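Gidis Hand-Held Gripper Kit: Product Page and Open Day Notes
Filed by Grethe Norðdahl, Kunthorpe Equipment Review
42 shares | 7 comments

The Gidis kit is sold as a pair of hand-held grippers for recording handling work, one for each hand. A person does the job, the grippers record it, and a robot arm is supposed to learn from the recordings later. Ocampo is the dealer for our region and held an open day at its Gitby showroom in March. I went with a list of questions and came home with most of them still on it.

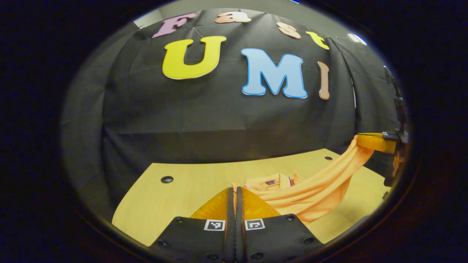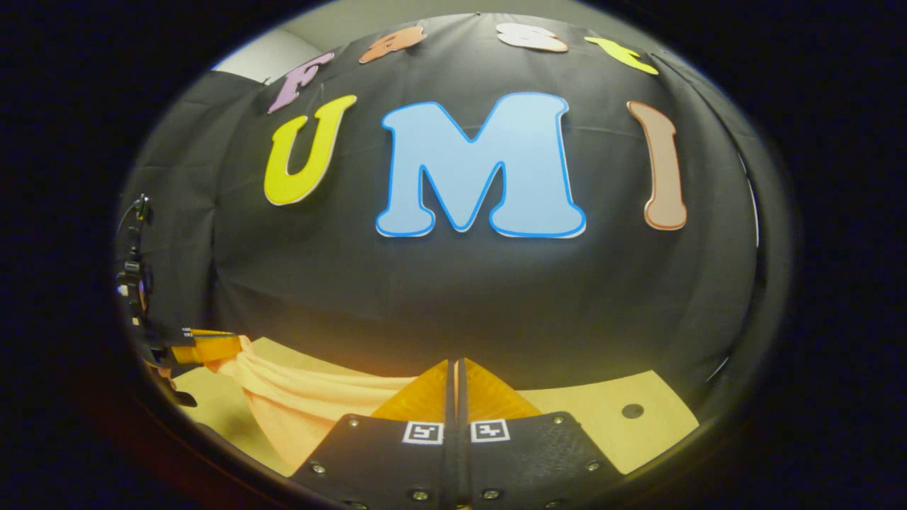
Cloth handling with the two-gripper kit, Gitby open day.

What you get

Two grippers with soft, see-through orange fingers, a mount for each, a carrying case, a charger and a license for the recording software. The black plates at the base of the fingers carry square printed markers, and the software uses those to work out how far the jaws are open. Keep them clean. Grease on a marker will cost you a recording, according to the manual, and the manual is fairly cheerful about it.

The pair costs $3000. A refurbished pair is $2000 with a shorter warranty. Spare fingers are sold only as a set, and Ocampo would not give me a price for a single one, which I asked for twice.

The demonstration

Svend Brynjólfsdóttir of Ocampo ran the cloth session. Cloth is a fair choice for a demo. It sags, it twists, and it never lies the same way again, so a grip that works on a cardboard box tells you very little about a shirt. The fingers are soft enough to pinch fabric and lift it, and I have no complaint about how they hold.

My complaint is with what was being shown. A person with two good hands and a lot of practice can move a shirt with almost any tool you give them, kitchen tongs included. The brochure talks about "laundry automation," and for the whole session the automation was Svend. When I asked to see an arm repeat the job from the recordings, I was told that this is scheduled for a later event. Fine, but the brochure is out now.

I tried a pair myself for 15 minutes. They are lighter than I expected and the trigger is smooth. Small folds are hard. You lose the feel of the fabric, and I kept picking up two layers when I wanted one. Svend says new users get past this in an afternoon. Maybe so. My wrists would like that in writing.

Numbers to be careful with

The brochure says 600 recordings are enough to teach a simple cloth task. I asked which task, which garment and how often the arm then got it right. The first answer was "folding." The other two I am still waiting for. A stiff polo and a thin T-shirt are different problems, and anybody who has worked in a laundry could tell you that before lunch.

Also ask about lighting. The showroom was bright and the table was tidy. Our sorting floor in Kunthorpe is neither, and the manual has one paragraph on poor light, mostly telling you to avoid it.

Who might want it

A school or a research shop that already owns an arm and has people to deal with the data could do worse. The build is decent and the screws are all within reach, so changing a finger looks like a short job. For a working laundry I would hold off. You would be paying staff to record shirts they could have folded.

Ordering

Through Ocampo, Gitby showroom. Demo pairs can be borrowed against a deposit. Ask for the long manual, as the short one leaves out calibration entirely.

Was this page useful? 19 yes, 4 no
7 comments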